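Subject: Re: [sustildale-users] drawer tasks, success rates with and without the retry head

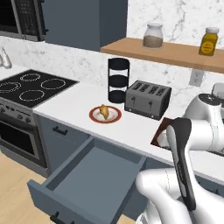 Kitchen layout with the drawer open, croissant on the plate, arm at right.

Hi Buppha, hi all,

Replies inline.

Buppha Thongsuk wrote:
> We reran the drawer tasks on Callska with the June checkpoint and
> can't match your table. Open-drawer is fine. Anything that starts
> with the drawer already open comes out much lower than yours.
> Are you resetting the arm between subtasks?

No, we don't reset. The arm starts each subtask from wherever the last one left it. If you reset to the home pose you give the policy a start it hardly saw in training, and the drop you describe is what I would expect. Set reset_between to false in the eval config and try again.

> Also, how many demos went into the version in the table?

700, all from simulation, spread over 11 kitchen layouts. The layout in the render is one of them. Three other layouts were held out for testing and none of their demos were used.

> Does the retry head help on the held-out layouts or only on the
> ones it was trained on?

Both, but less on the held-out ones. What it does is small. When the policy's own progress estimate stops rising, it backs the gripper off and tries the approach again, up to 3 times. Most of the gain is on tasks where the gripper has to come down near an open drawer. The base policy tends to press against the front panel and stay there. With the retry head it gets clear and takes a different path. On pick tasks with a flat plate I see almost no difference.

Two things I'm not sure about. The progress estimate is noisy when the arm covers the target in the camera view, and then it retries when it shouldn't. And I have only run 2 seeds, so please don't read much into small gaps in the table.

I'll push the eval config and the list of held-out layouts to the Wannasri repo this afternoon. If your numbers are still low after the reset change, send me the log from one failed run and I'll replay it on my side.

Napaporn Kaewkla
Zendedik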